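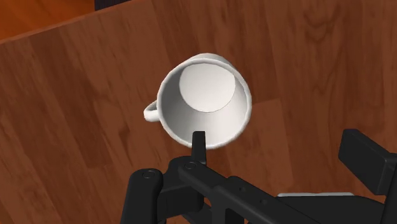 Satish Srivastava

Tue, Aug 16, 2022, 09:41
To: glaze-tech list
Subject: Re: [glaze-tech] Crazing on Enlow stoneware after second firing

Replying inline. I have trimmed the parts on kiln shelves, which belong in the other thread.

> We have been using the Flinder clear over Enlow white stoneware for two
> years. The July delivery of clay crazes within a week of coming out of the
> kiln. Same glaze bucket, same programme, same cones. The supplier says the
> body has not changed. Is there any point in refiring the affected pieces?

Refiring will usually close the lines, and they will come back. The glaze still shrinks more than the body on cooling, so the stress is the same as before. I would not spend the electricity on it unless the first firing was short of temperature. Check your witness cones. If they are properly down, leave the pots alone.

> Could it be glaze thickness? We dip by eye.

It could make it worse. A thick coat on a poor fit will craze sooner than a thin one, and the inside of a mug tends to get a heavier coat than the outside, particularly in the angle where wall meets floor. If your lines start there, thickness is part of it. Do a weight check on the bucket before anything else. Take a measured 400 ml, weigh it, and write the figure on the lid. Without a record of the density you were using before July there is nothing to compare, but at least you will have one for next time.

> Someone here suggested adding silica. How much, and does it need sieving
> again?

Start at 2 per cent by dry weight and go up in steps of 2. Yes, sieve it again, and leave it overnight before testing. Use the fine grade. Coarse silica does not fully dissolve in the melt in a normal studio firing and you will get a cloudy result for no benefit.

If you reach 4 per cent and the surface starts to look stiff or dimpled, stop. At that point I would swap part of the high-expansion frit for a lower one. Kwok's table lists expansion values for the common frits. The values are calculated, so use them to rank materials and do not treat them as measurements.

> Is a boiling water test enough to sign off a batch?

No. It catches bad cases only. What I use:

Put the test mug in the freezer overnight.
Pour in boiling water straight from the kettle, standing the mug in the sink, with eye protection on.
Leave until cool, empty, dry, and rub ink into the surface.
Wipe off and look under a strong side light.
Repeat for three cycles.

Then keep one piece on a shelf and look at it again after a month. Delayed crazing from moisture expansion will not show in any quick test. An under-fired body takes up water slowly and swells, and the glaze goes later. Weigh an unglazed tile dry, boil it for two hours, let it soak until the next day, wipe and weigh again. If absorption has gone up compared with tiles from your older clay, the body has changed or is not maturing, whatever the supplier says.

I would do the absorption test first, as it tells you whether to be looking at the glaze at all.

One correction to my earlier post: the Flesetti cooling schedule I quoted had a hold at 795. It should read 759. The rest of the schedule stands.

Satish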